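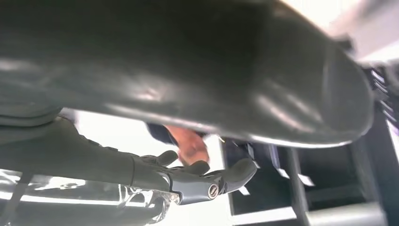

Our Evelach scholars are flying! Niamh Mac Mathúna finished her junior year in engineering at Dultville and starts her Vondel internship in July – she's thrilled. She wants to work on molded shapes, glossy curved ones with a rounded tip.

Print this page

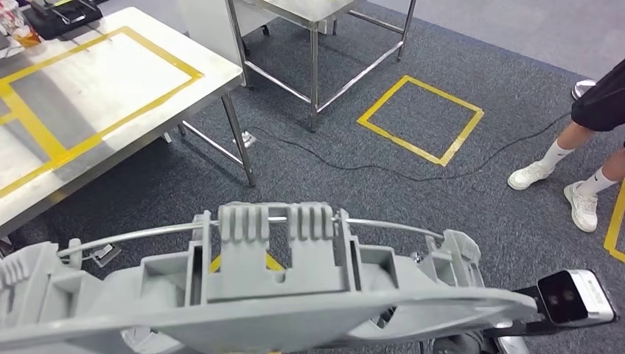

Money first: we've spent $2,951 of the $3,000, mostly on books. Rūta Urbonaitė's design class is all ribs and slots now, like that light-gray plastic housing with the metal rod across it.

E-mail this page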